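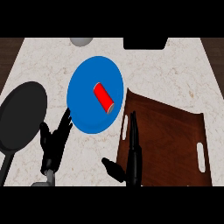
Simulated counter, two arms, red can on the blue plate.

From: Érica Arruda
Subject: Re: [garinel-users] Multi-finger hand or narrow gripper for plates?

Cleiton Teixeira wrote:
> We're on Garinel with the stock Drultness controller. The hand
> keeps pushing the plate away before it closes. Would you swap
> the hand or change the controller first? Also, is the can on
> the plate worth having, or does it just slow everything down?

Change the controller first. I ran both in our kitchen setup in November, 1,000 episodes each, with no other changes. With the Drultness defaults the left hand shoved the plate toward the back of the counter in most of the failures. The Peixoto controller limits fingertip force during the approach, and most of that behaviour went away.

I'd keep the can. Lying on its side it rolls as soon as the plate tilts, so you find out early if the lift isn't level. It cost us 3 seconds an episode.

Two settings to check:

approach_speed: we use 10 mm/s for the last bit before the rim
contact_steps: 17. Lower than that and the solver gets jumpy when the fingertips touch the plate.

I haven't tried the tray with the new controller. The handle slots may suit a narrow gripper better, but I've got no numbers on it. If you have a Tratau config for the right arm, please post it and I'll run it on the same seeds.

Érica

Recent threads
Tray handle slots and collision meshes
Peixoto force limits, units?
Frying pan friction values
Garinel build fails on older drivers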